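Common Rules for Hand-Held Gripper Work

Stodov published its revised practice guide for hand-held gripper recording on June 4, 2025. The guide replaces a set of local habits that had grown up separately at three sites and had begun to produce recordings that could not be used together.

The first section deals with the tool. Each gripper is to be inspected at the start of a shift, and the marker card must be flat, clean and fully visible to the operator. Finger pads are changed after 3,000 grasps, whatever their apparent condition. A session runs no longer than 40 minutes, followed by a break away from the table.

The second section covers cloth, the material that caused the most disagreement during drafting. Operators are to take hold of the fabric once, lift it clear of the surface and avoid correcting the grip in mid-air. A failed grasp is kept and labeled as such.

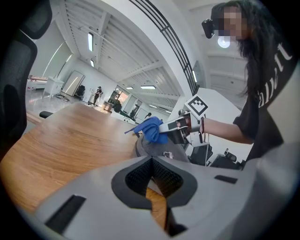
Andri Hofstetter objected in writing that the rule on failed grasps would double the labeling load at smaller sites, and that a short list of failure types should have come first. The list has now been added as an annex, with five entries.

Privacy is treated at greater length than before. Faces are to be blurred before any recording leaves the site, including those of people who are only passing through the room. Consent forms are renewed every January — a point on which Sarantis and Murach had previously differed.

The trial of the draft rules drew on 660 sessions. Sites have until the end of the year to adopt the guide in full, and requests for exceptions go to the Mindutard office in writing.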